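Blog > Learning > Language exams

I've booked it! The Flukora listening and speaking test, on a Sunday of all days, at the Dronow centre. I've got 21 days left and I'm on my second go at the Flarden practice book (the one with 44 short dialogues, most of them set in train stations).

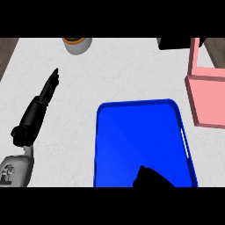

Speaking is the part that worries me. You get 2 minutes to talk about whatever's put in front of you, and my mind goes blank on the simplest nouns. Last night I practised with a blue tray and a pink box on a marble top, and still mixed up "beside" and "behind". I need 60 to pass, so it's back to prepositions tonight, with tea.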